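Collecting Grasp Examples for Bin Picking
Project report, Hortensia Ayala and Aksel Ragnarsson
2020-09-14

1. What we set out to do

Our project was to collect a set of labeled grasp attempts that a small neural network could learn from. The network takes one camera view of a bin and a proposed grasp position, and gives back a score between 0 and 1. A high score means the arm should try it. We named the collection program Woker, and the name stuck to the whole project.

The original plan from May was to write the examples in simulation. We dropped that after two weeks. Soft items did not behave in a believable way, and we spent more time fixing the simulator than collecting anything. Our advisor agreed to let us use the arm in the lab instead.

2. Setup

The arm works between two metal bins placed one behind the other. It picks from one bin and drops into the other, and when the first is empty the direction switches. This means a person does not have to refill anything during a session. Early on the bins crept apart a little each time a finger pushed on a wall, so we clamped them together at the corner. After that we only had to redo the camera calibration once.

The camera is fixed and looks at both bins. Before every attempt the program saves a picture, the planned position, the finger opening and the wrist angle. After the lift it saves a second picture and the gripper reading.

We wanted items that differ in shape and stiffness, so we mixed hard blocks, bottles, plastic food and cloth. Each session used a different selection.

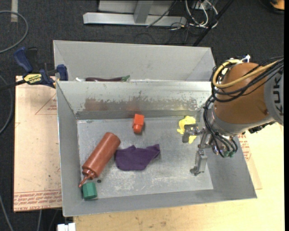
3. Collecting

We ran 30 sessions. At first the grasp positions were picked at random inside the bin, and most of them closed on air. From the fifth session on, we used a simple rule that looks for anything different from the bare floor of the bin and aims there. This gave more successes, but it also made mistakes on worn parts of the metal, where scratches and reflections look like an object. We kept those attempts in the set because the network has to learn to score them low.

Our goal was 1000 attempts. After removing the ones with a missing picture or a stopped arm, we had 744 left to label.

4. Labeling

An attempt counts as a success if the gripper still holds something after the lift. The finger reading was enough for rigid items. It was not enough for fabric, which is so thin that the fingers close almost all the way. For those we compared the before and after pictures by hand. Aksel labeled all of them first and Hortensia checked them without seeing his answers. We disagreed on 75, mostly cases where cloth was dragged but not lifted. We settled on calling these failures.

5. Problems

Items near a wall are hard. The outer finger often touches the rim before the gripper gets low enough, and the arm stops with a force warning. We added a margin along the walls, but then anything lying in that margin was never picked and stayed there for the rest of the session. Later we made the margin smaller and let the wrist turn so the fingers line up with the wall - this helped with blocks and did little for bottles.

Restarting after a force stop is still manual.

6. Next steps

The network is training on the labeled set now, and results will be in the second report. We also want to collect a separate test set with items that were never used in training, and to write the recovery routine for force stops before the next round of sessions.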